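How to Plan a Night Prayer Walk for Your Church

Our congregation in Pravley held its first prayer walk on a chilly evening in December, and I came home so happy I couldn't sleep! If your church has been thinking about praying for its neighborhood on foot, please try it. You need very little money, and you don't have to be a gifted speaker.

Pick a route
Start and finish at the church door. Ours is 3204 steps long (Nathalie Gauthier wore her step counter), and that has been a good length for children and for older members too. Walk it yourself first, at the same hour you plan to go. Look for curb ramps, dark corners and places wide enough for a group to stand without blocking the sidewalk. We pass the school, the clinic and the shops on Mnguni Street before turning back.

Choose your stops
Three stops are plenty. Give each one a short Bible reading and one subject for prayer. At the school we read from Psalm 34 and pray for teachers by their first names. Keep each stop to five minutes or so — people get cold faster than you'd think, and a short prayer is still a prayer.

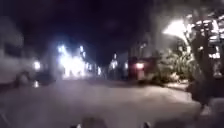 A street after dark, with the buildings lit on both sides.

Make small groups
Divide into groups of four or five, and mix the ages if you can. Put one person in each group who knows the route and one who is comfortable praying out loud. Nobody should be made to pray aloud. Tell people this before you leave, and say it again at the first stop.

Print a card
Put the route on one side and the readings on the other, in big type. Include a phone number for anyone who falls behind. Naledi Maluleke adds a line from a hymn at the bottom of ours, and the groups often end up singing it on the way home. I love that part!

Be good neighbors
Keep your voices low near houses. If someone asks what you're doing, tell them simply and ask if there is anything they'd like prayer for. Some will say no thanks, so wish them a good evening and walk on. Others will talk for ten minutes, and that's wonderful — let the group wait.

Afterward
Have soup or cocoa ready in the hall. Leave a notebook on the table for prayer requests people heard along the way, and read them out at the next Sunday service, leaving off any names you weren't given permission to share. Then set the date for your next walk before everyone puts their coats back on.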